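The Second Arm

So the thing with the second arm started on a Monday, and I want it on record that I was the one who said it sounded funny. I said it before lunch, too. I said it to Mihret, who had her head in a cable tray, and she said "funny how" and I said like my aunt's dishwasher, and she told me to write it down. I wrote it on my hand. That should tell you what kind of operator I was back then.

This was at Staltholm, the old building, before they moved everybody out to Skarnen. We ran two arms across one table. You wouldn't think two arms on one table would be hard (people share tables all the time!) but each of them had its own idea of where the table was, and Mihret's whole job that September was getting them to agree. She called it marriage counseling. The software came from Schnyder and the grippers came from Clidwood, and when anything broke, Schnyder said it was the gripper and Clidwood said it was the software, so you can guess who sat on the phone. Me. I knew the Clidwood hold music so well I was humming it in the shower.

Anyway. The job was a handover. Arm one picks a thing up, arm two takes it, arm one lets go. A baby can do it. We had to get through 200 of them without a stop, and the week before, we'd gotten to 150 and then arm two just quit, stood there with its fingers open like it had forgotten why it came into the room. Hatsue Hirano, who ran the place and who I was scared of for no good reason, looked at the counter, said "one fifty is a nice number," and went back upstairs. I'd have felt better if she'd yelled.

So, Monday. It was late afternoon by then, the sun was coming straight in the way it did in that building, and we were on a run that was going really well. Too well, I'd say now, but I wasn't saying that then, I was eating pretzels. I had the stop button in my lap. You were supposed to have it on the stand, at arm's length, with your hand near it, and I'd moved it to my lap on maybe my third day since the stand wobbled. Mihret had told me to put it back. I'd told her I would.

Arm one came over with its piece. Arm two came to meet it. And there was the dishwasher noise again, a kind of grinding hiccup, and arm two didn't stop where it should have. It kept coming. It wasn't fast, I don't want to make this a movie. It came on at the same polite speed it did everything, and it pushed right into arm one's fingers and went on pushing, and the piece they were supposed to be sharing shot out sideways and went by my ear.

I grabbed for the button and got pretzels.

I mean it. I had the bag in my lap on top of the button. I was swatting at my own legs. The table was creaking, and arm one had started trying to get back to where it thought it belonged, so now they were both shoving, and there was a smell like a hair dryer. Mihret came around the end of the bench yelling "Hit it, hit it," and I was yelling "I am," and I wasn't. She went for the wall switch. By the time she got there I'd finally gotten a thumb on the thing and we both did it at once, and everything dropped dead together, lights and all.

Then it was so quiet. The pretzels were everywhere.

"Are you okay?" Mihret said.

I said I was. I felt my ear to make sure. She looked at the button, and the bag, and the stand over there with nothing on it, and she didn't say one word about it. She picked a pretzel off her shoe and sat down on the floor.

Hatsue came down, of course. She'd heard it from upstairs. I figured that was it for me, and I told her everything before she could ask, the lap and the stand and the third day and the noise like my aunt's dishwasher. I even showed her my hand, where you could still kind of read "funny."

"You heard it this morning?" she said.

"Before lunch."

"And you kept running."

"We kept running," said Mihret, from the floor, and I've never forgotten that. She could have let it be me.

It was the encoder in arm two's elbow, or the connector to it, they argued about that for weeks. It would drop out for a blink and the arm would figure it was short of where it really was, so it went on a little further to make up for it. Schnyder said that the brake should have caught it. Clidwood sent us a new pair of fingers, free, which was nice of them and had nothing to do with anything.

Hatsue bolted the stand to the floor herself. She did it that same evening, on her knees in her good pants, with me holding the flashlight. Then she made a rule that any funny noise was a stop, no matter who heard it or what they compared it to, and she had me write the rule up. It took me four tries. My first one had the word "dishwasher" in it.

We did get our 200, later on, in a run so boring I couldn't tell you a thing about it. Mihret brought in a cake. I kept my hand by the button the whole time we were cutting it, even though the power was off, and she kept handing me the plate on the wrong side to see if I'd switch hands. I ate it lefty.

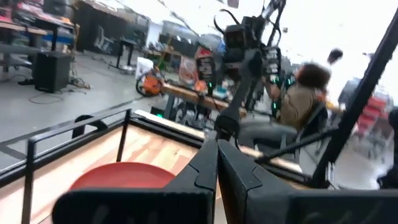 I still do that, by the way. I've been out at Skarnen for years now and the buttons there are built into the rail, you couldn't put one in your lap if you tried, and I still eat with my left hand on shift. One of the new kids asked me if I was left-handed and I said only at work. Then she told me that the far arm had been making a noise, kind of a cluck, and was that normal? I had the thing stopped before she'd finished asking.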